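Sadthorpe Letters Corpus: data card

Summary

The corpus contains 561 letters to the editor printed in the Brumow, a weekly paper, during the public argument over the Sadthorpe fair housing ordinance. The ordinance added sexual orientation to the list of grounds on which a landlord may not refuse a tenant. Letters for and against are included, along with a small number that take no side and mostly complain about the length of the hearings.

Source

Page scans came from the Kaewsai reading room. Text was pulled with OCR and corrected by hand. Original spelling, capitals and punctuation are kept. Headlines were written by the paper, so they are stored in a separate field and should not be treated as the words of the letter writer.
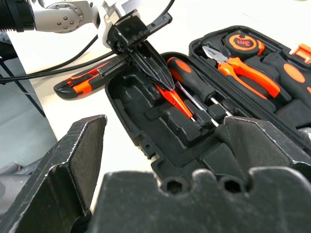

Open black tool case on a white tabletop.

Fields

letter_id: unique key, stable across releases
issue: issue number as printed
headline: headline as printed
body: corrected text
stance: for, against, unclear
hostile: 0 or 1
target: group or person the hostile passage is aimed at; blank if hostile is 0

Letters split across pages are joined into a single body. Editor's notes are removed from the body and are not distributed.

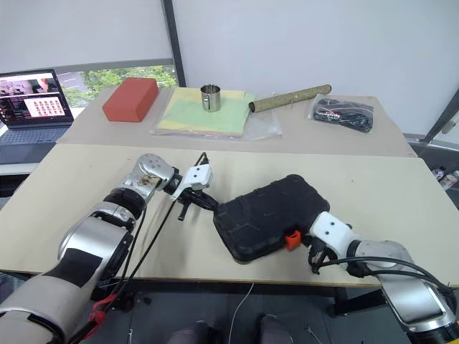
Can the letters be matched back to their writers?
Signatures and street addresses were removed, but the paper is public and a reader with access to the back issues can find any letter by its issue number. Do not treat the corpus as anonymous.

Labeling

Two coders, Pushpa Chaturvedi and Fahad Cheema, labeled the letters in Bokico. Each read 300 in full, and the overlap between the two sets was used to settle the coding rules. Disagreements were talked through and the final label recorded. Original labels are in a separate file.

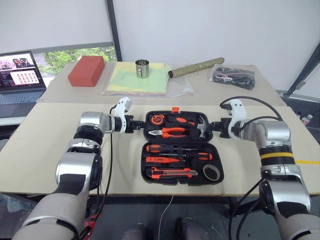
Hostility was coded on what a letter says about people, without regard to its stance. A letter can oppose the ordinance and score 0; several in favor score 1 for what they say about churchgoers. Open slurs gave little trouble. They stand out on the page the way the bright orange tools do in that black toolbox. Comparisons were harder, mainly those that set gay tenants beside criminals or disease without naming either group directly -- these account for most of the disagreements.

Known problems

OCR errors remain in issues with heavy ink bleed. The paper chose which letters to print, and the ones it turned down were not kept. The corpus does not measure opinion in the town.
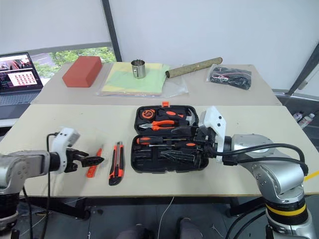
Page last changed: July

Use

Free for research and teaching. Quote passages at the shortest length that makes the point, and keep the letter_id with each quote. Training a filter on the hostile field alone is not advised -- the positive class is small and tied to one local dispute. Send corrections to Fahad Cheema with the letter_id and the issue number.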